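Tolo Hand Gripper: Build and Set-up Guide
Section 4. Fitting the pads and setting the grip

Shared 121 times | 30 comments

Before you begin this section the two finger linkages should be assembled and bolted to the handle (Section 3), and both fingers should move freely when you squeeze the trigger. If one finger lags behind the other, go back to step 3.9 and slacken the long pivot bolt by a quarter turn.

You will need:

- the two rubber pads and four pad screws
- the small cross-head screwdriver
- a steel rule
- a dry cloth
- one light, rigid box or bin with an open top, for the rim test
- one soft toy or cushion, for the soft test

4.1 Fitting the pads

1. Wipe both pad seats with the dry cloth. Printing dust left in the seat will stop the pad lying flat.

2. Hold the left pad against its seat with the lip at the top. Start both screws by hand.

3. Tighten the upper screw first, then the lower. Stop as soon as the pad no longer shifts under your thumb.

4. Repeat for the right pad.

5. Squeeze the trigger slowly until the pads meet. Look at the gap from above. An even line from top to bottom is correct. If the pads touch at the top only, loosen the lower screws by half a turn and squeeze again.

CAUTION: The pad screws go straight into plastic. Overtightening strips the hole, and a stripped finger has to be reprinted. Do not use a powered driver.

4.2 Setting the stop

The stop sets how far the fingers open. For most household objects the factory mark on the handle is the right place to start.

1. Turn the stop wheel until the pointer lines up with the mark.

2. Release the trigger fully.

3. Measure the opening on both sides of the centre line with the steel rule. The two readings should match to within the width of the pencil line.

4. If they do not match, loosen the clamp on the side with the smaller reading, move the finger outwards by hand and tighten again.

Note: Builders using the Rüegg spring set (part 531) should start one full turn below the mark. The spring is stiffer and the fingers open wider than with the standard one.

4.3 The rim test

The rim test shows whether the two fingers close together on a thin upright wall. Use a bench or table at a comfortable height and clear enough space to move your elbow.

1. Place the bin on the table. Leave it empty.

2. Bring the gripper in so that one finger is outside the wall and the other is inside. Keep the pads level with each other.

3. Choose a plain stretch of wall. If the bin has handle slots, keep the pads off them, as an edge can catch the pad lip.

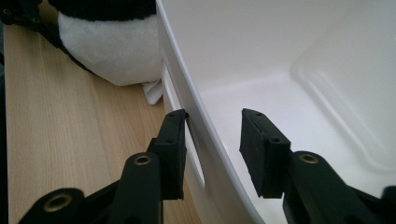
4. Close slowly. Both pads should reach the wall at the same moment. If the bin slides before the second pad arrives, one finger is ahead of the other and step 4.2 needs repeating.

5. Lift the bin a hand's width, hold it while you breathe in and out, and set it down.

6. Do this again with the gripper turned the other way round.

Note: Dusty pads slip on smooth plastic. If the bin creeps downwards during the lift, wipe the pads and try once more before changing any settings.

CAUTION: Keep your free hand away from the pivots. The linkage closes faster than the pads do and will pinch skin.

4.4 The soft test

1. Lay the toy or cushion on the table.

2. Close on the thickest part until the fabric just begins to give, then lift.

3. Carry it over the bin and open the fingers fully. It should drop cleanly. If fabric stays caught behind a pad, check that the screw heads sit below the rubber.

Avoid gripping by a label or loose thread. The load then falls on one corner of the pad and the result tells you little about the setting.

4.5 Locking the settings

Once both tests pass, put a dab of paint across the stop wheel and the handle so that any movement shows. Write the stop position inside the cover of your build log. If the gripper lives in a shared workshop, check the paint mark before each use.

The pads wear on the top edge first. Swap left and right when the edge looks rounded. Replacement pairs are listed under part 645 in the Galmont parts sheet, and the Etunetti pads fit as well if the lower hole is opened out slightly.

Section 5 covers the wrist mount and cable routing.

Guide text: Ingeborg Hubmann. Last revised in August.

Related pages
Section 3: Assembling the finger linkages
Section 5: Wrist mount and cable routing
Printing the fingers: settings and supports
Fitting the Rüegg spring set
Saturday bench sessions at Galmont

Contact | © Galmont Workshop | Back to top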